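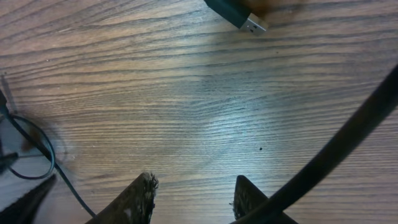

The bell of the old chapel in Killard rings at six in the evening, and for many years it called very few people. The building belongs to a congregation which was once Presbyterian, then for a short time Methodist, and is today a member of nothing. In the town it is called simply the Meeting. When I came to live in Gremville, 4 miles down the river, I was told that it would close before the winter. That was nine winters ago.

I went there for the first time in December, with a neighbor who wanted company on the road. I was raised Catholic in a country where nearly everybody was, and I did not know what to do with my hands in a church that has no kneelers. There was a reading, a hymn with too many verses, and then silence. The silence continued for twenty minutes. I thought that the preacher had forgotten his paper. My neighbor had closed her eyes and looked very comfortable, so I closed mine also, and I listened to the heating pipes.

The silence is the reason people come now. It was introduced when the last paid minister retired and the members could not agree about who should preach. Some wanted a Bible teacher. Others wanted speakers from outside, and a few wanted no speaker of any kind. For one season they sat quietly as a temporary solution, and when the season was over they voted to keep it. Two families left because of this vote and joined the Baptist church in Gremville. They are still spoken of with affection, and one of them comes back every year for the harvest supper.

I have read a little about silent worship since then. The Quakers have practiced it for more than three centuries, and the monks have done it much longer. The members of the Meeting know this, but they do not like to be compared. An older woman told me that a Quaker is waiting for something to say, and she is waiting for the wish to say something to go away. I wrote the sentence on the back of my hymn sheet. I am not sure that a Quaker would accept it.

What surprised me more was the quarrel about money. The chapel has 300 seats and on a good evening fills fifty of them. The roof needs slate. A company called Llorente, which makes apartments from old mills and schools, offered to buy the building and to leave the congregation one room on the ground floor, free of rent. The offer was generous, and I would have taken it. The members discussed it for most of a year. They discussed it after worship, standing in their coats, and often the talk was not gentle.

One side said that a church is its people, and that to spend so much on slate while the food pantry has empty shelves is a kind of vanity. The other side said that a building can also pray. I found this second idea strange, and I asked a man who held it to explain. He is a retired surveyor, not a dreamy person. He answered that his grandparents had sat in those pews through a war and an epidemic, and that when his own faith is weak he goes in and sits where they sat, and the place believes for him until he can do it again. He said it with a little embarrassment, looking at his shoes.

The final vote was held in silence too, with slips of paper in a soup bowl. The offer was refused by six votes. The losing side was asked to decide how much could be spent on the roof, and how much must go first to the pantry. It was a clever thing to do, I think, although it made the work slower. They chose 600 dollars a month for the pantry and whatever remained for the slate. Half of the roof is finished. Over the north aisle there is still a blue tarp, and on windy evenings you hear it during the silence.

The hymnbooks are also a subject of debate. They come from Filtska, a small press that has since closed, and 500 copies were ordered at a time when the congregation was already shrinking. Most of them are in boxes under the stairs. The language is old, with many thees and thous, and for me as a foreigner it is heavy going. I once sang a whole verse without knowing that it was about death. Somebody has proposed a newer book, and the discussion will probably take another year.

I still go to Mass in Gremville in the morning, and I have no plan to change this. But in the evening I often drive to Killard. I sit on the left side near the back, under the part of the roof that is done.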